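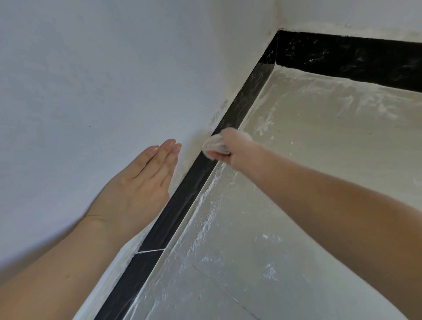 Resance 830
Humidimètre de contact pour supports minéraux et bois
Fabricant : Cakimov
Distribution et étalonnage : Vemham
Disponibilité : sur stock, sauf coffret complet (sur commande)

Le Resance 830 mesure l'humidité des supports de construction selon deux principes : capacitif, par tête sphérique, et résistif, par électrodes à enfoncer. Le passage d'un mode à l'autre se fait par la touche latérale. Le mode actif reste affiché en haut de l'écran pendant toute la mesure.

Le mode capacitif est non destructif. Il sert au repérage des zones humides sur enduit, plâtre, chape ou béton, et donne une valeur relative en digits, sans unité. Cette valeur ne constitue pas une teneur en eau et ne doit pas être reportée comme telle dans un procès-verbal de réception de support. Le mode résistif affiche un pourcentage massique pour les essences de bois enregistrées dans l'appareil. Sur matériau minéral, il fournit une indication à recouper avec une mesure à la bombe à carbure.

Caractéristiques

Modes de mesure : capacitif, résistif
Courbes de matériaux enregistrées : 16
Emplacements libres pour courbes utilisateur : quatre
Mémoire : 830 relevés horodatés
Profondeur d'exploration en mode capacitif : variable selon la densité du support
Humidité relative ambiante maximale en service : 70 %, sans condensation
Affichage : cristaux liquides, rétroéclairé
Alimentation : deux piles AA
Autonomie : près de 70 heures, rétroéclairage coupé
Arrêt automatique : réglable de une à 10 minutes
Liaison : USB-C, export au format CSV

Utilisation en angle et en rive

La tête sphérique doit être tenue perpendiculairement au support et à distance des parois adjacentes. Dans un angle rentrant, le champ de mesure englobe les deux parois et la valeur affichée augmente sans que l'humidité du matériau soit en cause. Cakimov recommande un retrait d'au moins 10 cm par rapport à l'arête. Lorsque ce retrait ne peut pas être respecté, relever la valeur au même retrait sur un angle réputé sec du même local et raisonner par différence.

Les cornières métalliques, les gaines et les armatures proches de la surface perturbent également le mode capacitif. Une valeur isolée très supérieure à ses voisines justifie un contrôle au détecteur de métaux avant toute conclusion.

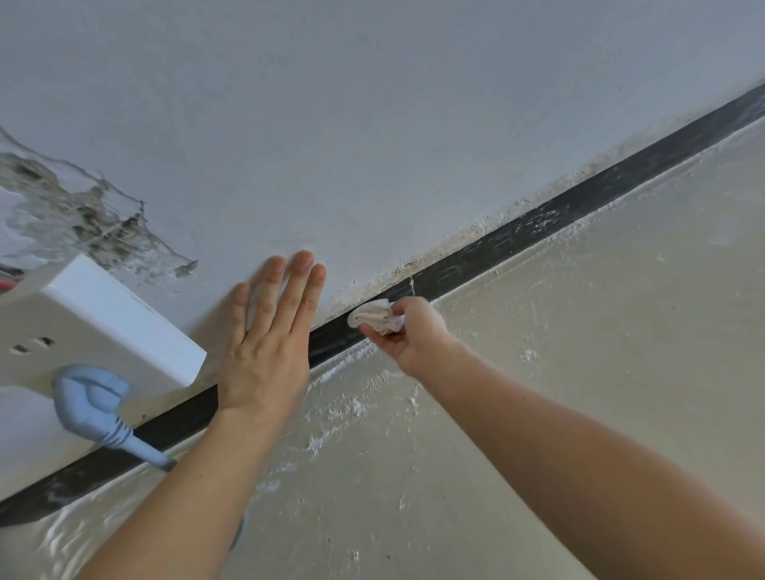
Liaison entre plafond et mur peint.

Quadrillage et relevé

Pour un diagnostic, la mesure ponctuelle présente peu d'intérêt. La fonction Grille associe chaque relevé à une ligne et à une colonne définies par l'opérateur, puis exporte le tableau dans l'ordre de saisie. Le pas est libre. La remise à zéro d'une grille n'efface pas les relevés déjà enregistrés en mémoire.

Une grille peut être interrompue et reprise. L'appareil conserve la dernière position saisie, y compris après changement des piles si celui-ci dure moins de trois minutes. Au-delà, l'horloge doit être réglée de nouveau avant la reprise, faute de quoi les relevés suivants portent l'horodatage d'usine.

Contenu de la livraison

Appareil avec tête sphérique montée
Jeu d'électrodes courtes
Capot de protection avec bloc de contrôle intégré
Câble USB-C
Notice en français et en anglais

Les électrodes longues isolées, la rallonge télescopique et la sonde à frapper Somogyi sont vendues séparément. La sonde Somogyi nécessite l'adaptateur coudé, non fourni avec la sonde.

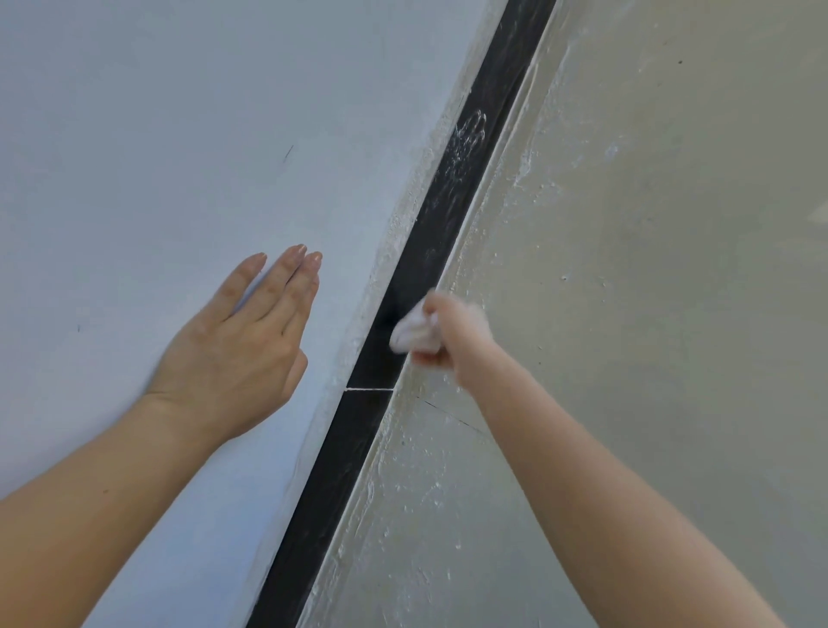 Note d'application
Rédaction : Sunita Jaiswal, support technique Vemham
Relecture : Rohani Jugah

Mesure sur plâtre et enduit pelliculaire

Les courbes « plâtre » et « enduit plâtre allégé » ne sont pas interchangeables. L'écart entre les deux croît avec l'humidité et devient significatif dans la moitié haute de l'échelle. En cas de doute sur la nature du support, utiliser la courbe de référence « R » et noter ce choix dans le rapport.

Les sels hygroscopiques faussent les deux modes par excès. Sur un mur ancien ayant subi des remontées capillaires, un relevé élevé peut persister longtemps après le tarissement de la source. Un prélèvement reste alors nécessaire.

Contrôle et étalonnage

Le bloc intégré au capot permet de vérifier l'appareil avant chaque série. Si l'écran affiche E2 sur le bloc, nettoyer la tête au chiffon sec et recommencer. Si le code persiste, retourner l'appareil à l'atelier Vemham. L'étalonnage annuel est facturé au forfait, certificat compris. L'atelier ferme en décembre ; les appareils reçus pendant cette période sont traités à la réouverture, dans l'ordre d'arrivée.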